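Progress report to the Pedell Fund, second period
Project: Learning kitchen tasks in simulation
August 4, 2026

Hi all,

Second report, and a happier one than the first. When I wrote to you in December we had a simulator that crashed most afternoons and a policy that could open a drawer if you'd already opened it a bit for it. We're well past that now, and I've got real numbers to show you, plus a couple of things that went sideways and cost me most of a month.

Quick reminder of what you're paying for. The question is whether a single arm can learn to work in kitchens it has never met by practising in lots of simulated ones, and in particular whether it matters how we vary those kitchens. The usual way is to shuffle everything at random (colours, tiles, handles, lighting, where the oven goes) and hope the variety does the job. Our method, which we've been calling Mekonnen in the code and now can't seem to stop calling that, picks the next batch of kitchens by looking at where the policy has been failing. If it keeps missing long vertical handles, it gets more kitchens with long vertical handles.

So, what got done.

The kitchen generator is finished. I said in the proposal we'd build 500 layouts and we have 500, all of which load and none of which have a fridge embedded in a wall any more. Cabinet styles, worktops, floors and appliances are swapped independently, so the same layout can turn up in very different clothes. I'm pretty proud of this part! It took longer than the training code did, mostly thanks to drawers. A drawer in a simulator is a surprisingly fussy object. If the friction's too low it drifts open on its own, and if it's too high the arm pulls and pulls and then the whole thing lets go at once and flies out at a speed no kitchen drawer has ever managed.

We ran the main comparison on 6 tasks: open a drawer, close a drawer, open a cabinet door, close a cabinet door, turn a knob, and reach a named spot without bumping into anything. Both methods got the same amount of practice, and both were tested on kitchens kept out of training. The test was 1665 attempts for each method. Random shuffling finished 570 of them. Ours finished 1,002, and I did recount that by re-running the scoring script from scratch, as it was better than I'd hoped for.

I don't want to oversell it. Nearly all of the gain is in the two opening tasks. Closing things was already easy for both methods (you mostly just push), and on knobs we're no better than random shuffling, maybe a touch worse. I think the failure signal is too coarse there. The policy misses a knob by a hair or by half a metre and gets the same black mark for either, so the picker has nothing useful to go on. That's the first thing I want to fix.

The other surprise was floors. I'd more or less assumed floors wouldn't matter, as the arm never touches them. But when I went through the failures by hand, busy patterned tile kept showing up in the list, way more than plain boards or plain tile. My best guess is that the vision part latches onto the repeating pattern when it's trying to judge how far away the cabinet base is. I've got no proof of that yet. What I can tell you is that once the picker started serving up more of those kitchens, the gap between patterned and plain floors shrank a lot, and I hadn't told it anything about floors. I was grinning at my desk over that one.

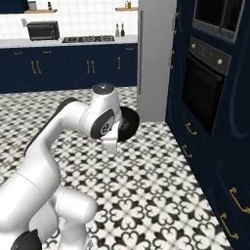

I've also started a slower set of runs where we hold the layout still and change one thing at a time, so we can say which changes hurt and by how much. It's dull work but I think it'll be the most useful table in the paper. The navy cabinets with gold pulls are in there, along with plain white ones and a wood finish, and the first pass should be done in a couple of weeks.

Now the sideways part. We moved our training jobs over to the Clodis cluster, and for the first three weeks the jobs were quietly restarting from an old checkpoint every time they got bumped from the queue. I didn't notice because the curves looked fine, just slow. All of those runs are thrown out and nothing in this report comes from them. There's now a check that stops a job dead if the checkpoint is older than it should be. I should've had it in from the start.

We also had to change the physics settings partway through when we updated Vastix, our in-house simulator wrapper. Contact between the fingers and thin handles behaves differently in the new version, so I re-ran both methods on it. The numbers above are all from the new version.

On money, we're a little under on computing, even with the wasted weeks, and right on plan for salaries. I'd like to move what's left over from computing into time on a real arm next period. If that needs a form, please send it my way.

What's next: a finer failure signal for knobs, the one-change-at-a-time table, and a first try at carrying the drawer policy over to real hardware. I expect that last one to go badly at first. I'd plan on a rough first month and a more sensible picture by the next report.

Happy to jump on a call if any of this needs more detail, and the full results sheet is in the shared folder under the same name as last time.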